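To: McIver program desk
From: Nazareno Sala, Vanomwood House
Re: Shared kitchen counter, progress to the end of September

You asked for a short report on what the kitchen money has done so far. The short version is that we have spent most of it, the counter looks better than it did in spring, and I'm not yet ready to say that the second thing follows from the first. The Bistutbridge house sent in a very cheerful report on the same scheme and I have read it. I would like to know who was cleaning up there in the evenings.

## What the grant was for

The application promised a self-serve tea and snack counter for overnight guests, with everything kept on wooden trays and boards so that one person could clear it, wipe the marble and put it back. The plan came from the Mistach handbook, which says that people put things back where they found them if the place is obvious enough. I signed the application, so I can't complain too loudly about the handbook. I did say at the time that our guests had never put anything back in a cupboard that was labeled on both doors.

## Money

The award was $2,130. We have $400 left. Of what's gone, $300 went on tea, snacks and other things that get used up, and the rest on the wooden pieces, storage and a plumber's visit that I've listed under "other" because your form has no line for it. The tap had to be moved along before the tray would fit. I'd call that a fair use of the money, but you may want to look at it, and I have the receipt.

I don't expect the $400 to last through winter at the present rate. Tea is cheap and goes slowly. Snacks go the night we put them out.

## Where the counter stands

The large tray is in use on the marble. Its narrow shelf was the part I had most doubts about when it was delivered, as it looked too shallow to hold a box of anything. It does hold tea boxes, and they stay upright with their fronts showing, so guests can choose a tea without taking the whole row apart. That is a real improvement on the drawer.

The lower part of the tray is less of a success. Anything small and round ends up lying down in it. The handbook shows bottles standing in a row and I have stood them in a row myself, more than once. We may need a divider. I'm reluctant to buy one until somebody can show me a divider that doesn't collect crumbs.

The boards were meant for bread and cutting. In practice they've become a second place to put things down, mostly packets. I don't mind this much, but it isn't what we told you they were for, and the guidance card still says "cutting only."

Mugs were supposed to live on the hooks along the back wall. They go back to the counter, under the paneling, next to whatever else has landed there. We agreed in August to stop moving them.
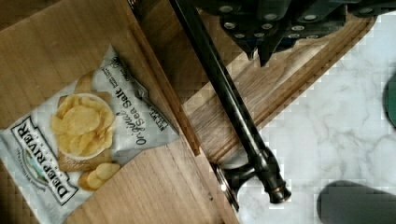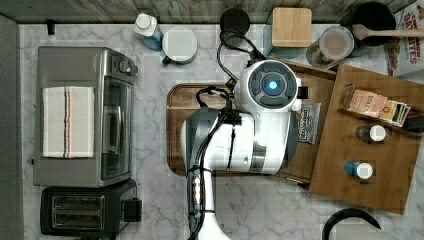
*Vanomwood counter. First picture: Deep River chips, Original Sea Salt, on the wood. Second: the large tray at right, with tea on its shelf and two small bottles lower down.*

## Guest comments

We put out cards and got 53 back. Most of them are kind. I would be careful with them all the same, because the box for the cards stood beside the chips and people who had just been given free chips were in a good mood. A fair number of cards mention only the weather or the beds.

The comments that do deal with the counter split this way:

- People like seeing the tea instead of having to ask for it.
- People can't tell what is for guests and what belongs to the house. A couple of them wrote that they drank nothing at all for fear of taking someone's own tea.
- Several asked for something other than plain salted chips. One asked for fruit, underlined.

The second point bothers me most. It was the problem we set out to fix, and I can't see that trays alone will fix it. A tray says "these go together." It doesn't say who they are for. The bottles and packets that collect along the back of the counter confuse things further, and staff are as bad about this as guests are (I include myself).

## Does it save time?

The application claimed it would. I have tried to find out and have no numbers I'd defend. The morning shift says clearing is faster. The evening shift says the tray is heavy when loaded and that they clean around it, in which case we have bought ourselves a large wooden object with a clean border. Both could be right. I asked the evening shift to lift it once a week whatever happens, and they have agreed to that.

Wiping the marble itself is easy and always was. The wood is slower work. Tea gets into the grain, and the rims of the boards need a brush. The Mistach people recommend oiling every month. We've oiled once.

## What we'd like to do next

1. Put a plain sign on the large tray reading "For guests, please help yourself." It costs nothing and should have been there from the start.
2. Give house items one shelf in the cupboard, and clear anything left along the back of the counter each night.
3. Rewrite the guidance card so that it allows packets on the boards.
4. Buy snacks in smaller amounts and try fruit for a month, watching how much is thrown out.
5. Leave the divider until the new year.

I am not asking for more money in this report. The Bistutbridge report suggests a second tray for every house in the scheme, and I'd ask you to hold off on that where we're concerned. There is room on our counter for a second tray only if we give up the space where people make their tea, and I haven't met anyone here who wants to carry two.

If you do send someone to look, mid-afternoon is best. Mornings will make us look tidier than we are — and by seven in the evening you'd get the opposite impression. The receipts are in the blue folder in the office, the plumber's on top, and the comment cards are with them if you want to read the one about fruit.

Nazareno Sala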